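How to Set Up a Small Kitchen Counter That Stays Set Up

Every few years I become convinced that my kitchen is too small, and every few years I take everything off the counter and find out that the kitchen is fine and I own too much. This page is the method I've settled on for getting the things back on afterward. It takes an afternoon. I once claimed it took an hour, in print, and people wrote in.

What follows assumes one work surface against a wall, one little cabinet or drawer unit, and the usual crowd: something that toasts, something that holds mugs, something that holds plates, and a basket that somebody gave you.

Before you start

Measure the surface. Mine is 149 centimeters long, a number I now know the way other people know their phone number. Write down the depth too, then ignore the back few inches, where crumbs live and no hand ever goes.

You'll also want a big mat. I use a plain brown one over a white top. It hides coffee, it stops things skating about, and it gives you an edge to argue with: whatever doesn't fit on the mat has to justify itself.

Step 1: Clear it, all of it

All of it means all of it. The bowl of keys goes. The Ploseo catalog you've been saving since December goes. Wipe the surface, put the mat down, and have a cup of tea standing up, because you've put the chairs in the hall.

Step 2: Place the cabinet first

Start with the biggest piece that has a drawer or a door. In my case it's a light wooden cabinet with a black metal handle, and it goes toward one end, drawer facing into the room. Open the drawer fully before you commit. I can't stress this enough, having once built an entire counter around a drawer that opened exactly as far as the toaster.

Turn the cabinet a little toward where you stand if the space is deep enough. It looks like a mistake for two days and then you stop noticing.
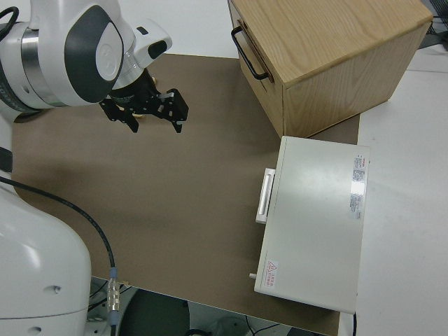 Leave a hand's width in front of the drawer and keep it. That strip is going to look like free real estate every single day for the rest of your life. It's the most expensive part of the counter, and the first person to put a cereal box there should be spoken to.

The top of the cabinet is a shelf, whether you meant it to be or not. Decide now what goes up there. Light things you use weekly are good. A Grerklow stand mixer, which I tried, is bad, and the cat agreed.

Step 3: Put the hot thing near the cabinet, door clear

A toaster oven wants air and a door that can swing down without hitting anything. Stand it where you can see the knobs. Mine is white and sits next to the cabinet, partly for looks and mostly for the outlet. Check the manual for how much clearance it needs at the back and sides, and believe it.

Don't store bread bags on top. You know why.

Step 4: Give the mugs a tree and limit the tree

A mug tree takes up a square of counter the size of a slice of bread and holds as many mugs as a household really uses. I keep 2 on mine, a dark teal-blue one with a yellow inside and a pale pink one. The others live in a cupboard, where they can think about what they've done.

Hang the mugs on opposite sides of the post so the tree doesn't lean. Put it toward the middle of the counter, within reach of the kettle and out of reach of your elbow. These are separate distances and you should test both.

The basket goes near the tree. A woven basket is for food you intend to eat this week. Corn is ideal: it's the right shape, it looks cheerful, and it goes sad quickly enough to keep you honest. If you find batteries in the basket, the system has failed.

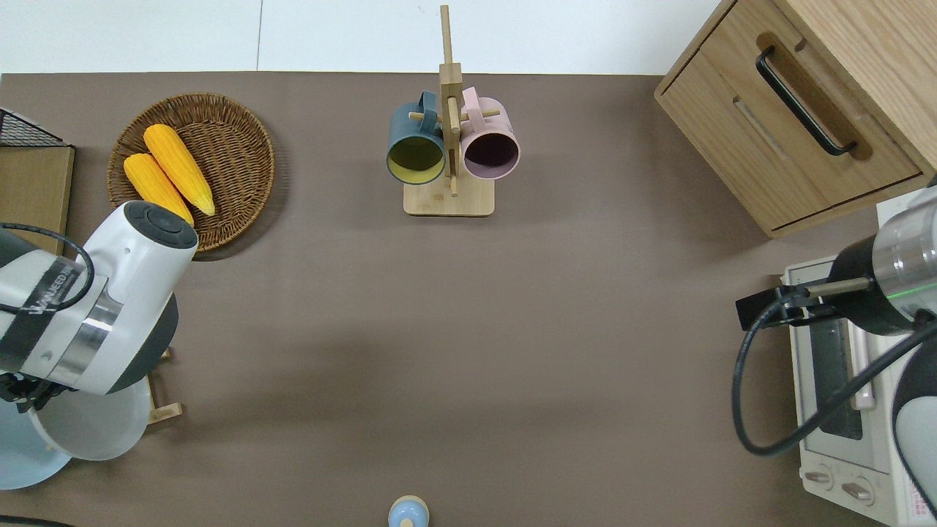 Gobnait Gallagher wrote to object to the mug tree. Hers collected dust on every peg she didn't use, she said, and after a year she went back to a row of hooks under the shelf, which cost her less than lunch and left room for a butter dish.

Fair. If you have a shelf, use hooks. I have no shelf, thanks to a landlord with strong feelings about drill holes. For the dusty pegs, wipe them when you wipe the post, and if you never wipe the post, get hooks.

Step 5: Stand the plates up

Stacked plates are fine in a cupboard. On a counter, they become a tower, and you always want the one at the bottom. Use a wooden rack and stand them on edge. Three is plenty for everyday use. Mine don't match (gray-white, dusty blue, yellow), which means everyone in the house has a favorite and complains when it's taken.

The rack goes at the opposite end from anything you chop. If your plates go in damp, put a folded towel underneath, and change it more often than you'd like to.

I paid for a Rawat rack after years of a wobbly one, and the whole budget for this round, mat included, was up to 660 in the local currency of regret. You can do it for a good deal less if you already own a basket, and you do.

Step 6: Allow one silly object

Every counter gets one. Pick it yourself, or it'll be picked for you. A little service bell with a blue base is mine. It has no job. It goes at the back, in the middle, and anyone who rings it makes their own dinner.

Step 7: Live with it for a week

Cook on it. Move whatever you keep bumping. When something has been shifted by hand three evenings running, leave it where it ends up.

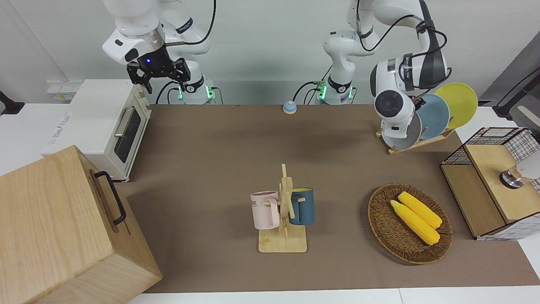 What about the plates and the steam, though? Colm Kinsella asked me that after trying the layout in his own kitchen, where the rack had ended up beside the kettle and the plates fogged every morning. He swapped the rack and the basket and reports dry plates and slightly warm onions.

I'd move the kettle, Colm. Otherwise, keep the onions in a cupboard and put something less sensitive in the basket. Lemons don't seem to mind much.

If you've got a corner counter, the same order works, but start from the corner and come outward, and leave the corner itself for the toaster oven only if the door clears both sides. Mine wouldn't have. I've still got the Hokex cardboard template I cut to check, under the sink with the good sponges.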